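Clear glass and the two-finger problem

Transparent objects remain the standard embarrassment of cheap manipulation systems. A depth camera looks at a tumbler and reports the table behind it, or a ragged hole, or a surface several centimetres from the true one. The gripper then closes on whatever the planner believed. For this comparison we left out blocks, tins and the usual yellow mustard bottle, and ran every combination of hardware on small drinking glasses.

Two grippers and two cameras were tested. The Gukosgate G is a parallel-jaw gripper with flat silicone pads and a force limit set in software. The Gatchalian Reach has three fingers on tendons, each with its own motor, and costs more than twice as much. For vision we used the Wodeck stereo unit, mounted high and looking down in the position a head would occupy, and the Wodley wrist camera, a single colour sensor with a ring light. The arm and controller were the same throughout, and the control rate was fixed at 40 Hz.

Each combination was set up to follow human demonstrations, so the human came first.

The demonstration

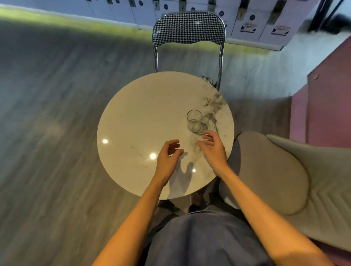 Recording from head height suits the Wodeck, whose lenses want some distance, but it makes poor use of the Wodley, which was designed to sit a hand's width from its target. Viewpoint matters more with glass than with most materials. Seen from directly above, a tumbler is little more than a ring, and on a pale top the ring has weak contrast. White marble with grey veins is a hard background for an edge detector, as the veins give edges of their own, and a glossy surface adds reflections of the lights overhead. Three bright discs on the table were enough to draw false detections from the Wodeck's default software in its first session. Turning down the exposure cured two of them. The third had to be masked by hand.

The small amount of water at the bottom of a glass was less trouble than expected. It gave the stereo matcher a little texture, and the reported base height improved when some was present. The rim height did not.

Hands were tracked well when the fingers were apart and the forearms were clear of the body. Tracking fell off as the fingers closed, which is the part of the movement that a gripper most needs to copy. The Wodley software makes no attempt at whole-hand tracking and asks for a pair of contact points instead. This is quicker to correct afterwards, and for a parallel jaw it is all that is required.

Our demonstration set came to 1,065 reaches, of which a fair number were thrown away for lost tracking. The rest were cut to the interval between the start of the reach and the first contact.

Two hands are harder

A single arm lifting a single glass is the brochure case. Work in cafés and kitchens is usually done with both hands, and the hands get in each other's way. When one glass is brought near another, the outlines overlap and a segmenter has to decide which rim belongs to which. With fingers curled over one rim and wrapped round the side of another, as people commonly do without thinking, very little of either object is left to measure.

The Wodeck kept hold of both glasses as separate objects for as long as there was a visible gap between them. It then merged them, and took up to a second to part them again. Fitting the Wodley to the wrist avoided most of this, at the price of knowing nothing about the other hand. A third glass left standing on the table was ignored by the Wodley and sometimes adopted by the Wodeck as a replacement for one it had lost.

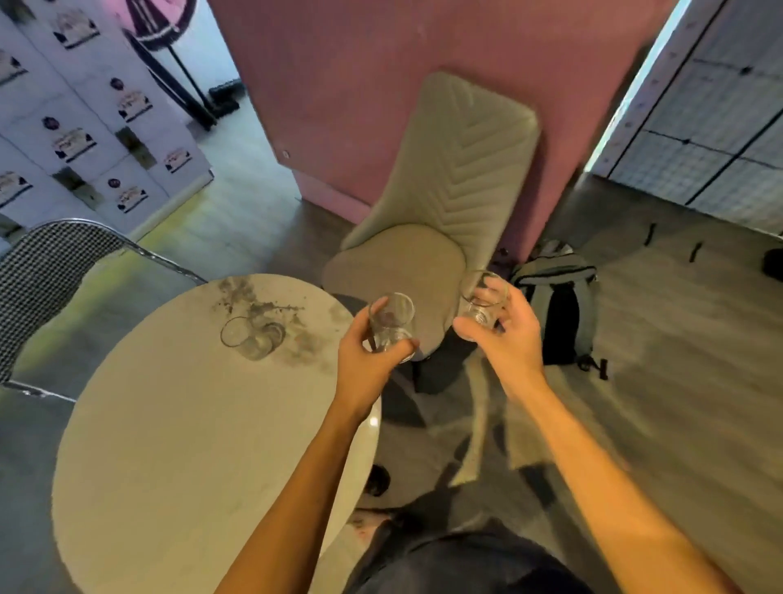

Grip results

Every combination was given 37 attempts at a side grasp and the same number at a rim grasp.

The Gukosgate was the better of the two on side grasps. Its flat pads tolerate an error in height, and a straight-sided tumbler gives them a long line of contact. Failures were nearly all caused by the jaws arriving off centre and pushing the glass along before closing. On rim grasps it was poor. One pad must go inside, and the pads are thick.

The Gatchalian reversed this. Two fingers over the rim and one against the side made a stable hold, even with the glass tilted. Its side grasp was slower, and the tendons needed tightening after the first morning. The manual gives this as a monthly task.

Force control was adequate on both. The Gukosgate's limit has coarse steps - the lowest let glasses slip and the next was firmer than we liked. The Gatchalian can be set finely, but only through a configuration file, with a restart after each change.

Cost and fitting

A buyer handling straight-sided ware from the side should fit the Gukosgate with the Wodley and spend the difference on spare pads. For mixed ware, or anything passed from one hand to the other, the Gatchalian with the Wodeck is the stronger pair, provided the lighting can be controlled. Running both cameras together was possible on our controller after a firmware update in December, but the timestamps drifted and had to be realigned at the start of each session.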